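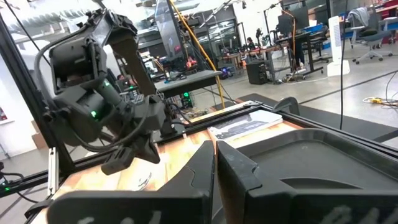
Fluvivar Player Projections - README

Fluvivar is a set of weekly fantasy football projections with the scoring tables used to make them. It covers offensive players, kickers and individual defensive players (IDP). Team defenses are not in it. The files are plain CSV and open in any spreadsheet program.

The project was started by Leopoldo Solís for one 4-team keeper league and grew from there. Asger Hallgrímsson handles the defensive side and the name matching.

What's in the folder

projections_offense.csv
One row per player per week. Quarterbacks, running backs, wide receivers, tight ends.

projections_kicker.csv
Same layout, fewer columns. Field goals are split by distance.

projections_idp.csv
Linemen, linebackers, cornerbacks and safeties. Solo and assisted tackles are kept in separate columns so you can weight them yourself.

scoring_presets.csv
The point values for each preset (see below).

name_map.csv
Alternate spellings, suffixes and nicknames, matched to a player ID. If a player is missing after you join your own roster, look here first.

Columns

player_id - text, stable from season to season
name - text, as listed on the depth chart
team - two or three letters
pos - position, one value only
week - whole number
opp - opponent, blank on a bye
proj_* - projected stat lines (proj_rush_yds, proj_solo and so on)
pts_flurkach, pts_bouazza - projected points under each preset
low, high - the range for the Flurkach preset
rank_pos - rank within position for that week, Flurkach preset

A blank cell means we made no projection. A zero means we projected zero. Please don't fill blanks with zeros before averaging, it pulls down every player who had a bye or sat out hurt.

Scoring presets

Flurkach is the default. Passing touchdowns are worth 4 points, rushing and receiving touchdowns 6, receptions half a point. For IDP, a solo tackle is 1 point, an assist is half, a sack is 3.

Bouazza is for leagues that lean toward big plays. Receptions are worth nothing, sacks are 4, and interceptions by a defender are 5. Linebackers who pile up tackles drop a good way down the list under Bouazza and edge rushers move up.

To add your own preset, copy a row in scoring_presets.csv, rename it and change the values. Multiply each proj_ column by the matching value and add them up. Fumbles lost are stored as a positive count, so the point value has to be negative.

How the projections are made

Each player's projection starts from a weighted average of past games, with recent games counting more. That number is adjusted for opponent and for expected snaps. Snap estimates come from a model called Brarnen, which looks at the depth chart, the injury report and how the team has used the position so far. Brarnen is not included here, only its output.

The low and high values come from 2,000 simulated games per player per week. Low is the 20th percentile and high is the 80th. We tried 4,000 and the ranges hardly moved, so we went back.

Rookies have no past games to average. They get a position baseline that fades out as they play.

Players with fewer than 60 snaps in the season to date are projected but have no rank. They showed up in odd places in the rankings when we left them in, mostly backup tight ends with one long touchdown.

Updates

Files are rebuilt once a week during the season, at 6 a.m. Eastern, after the waiver run in most leagues. There is no second build before kickoff. If a player is ruled out in between, his row stays as it was. Between the end of the season and the March roster changes nothing is updated, and team codes for free agents will be wrong until then.

Known problems

Assisted tackles depend a lot on the home stat crew. Some crews hand them out freely and others almost never do. We don't correct for this.

Safeties who line up mostly in the slot are listed as S, even when your league site has them as CB. Change pos in your own copy if it matters.

Two players with the same name on the same team will break the name match. Use player_id.

Return touchdowns are projected as a flat rate by role and should not be taken very seriously.

Kicker projections ignore weather.

Use

Free for personal leagues. If you post the numbers somewhere, please name Fluvivar and say which preset you used - most of the complaints we get come from people comparing Flurkach points with a Bouazza league.

Corrections to name_map.csv are welcome. Send the player_id, the spelling you have and where it comes from. Requests for a superflex preset have been noted. Asger has a draft of one but the quarterback values are still off.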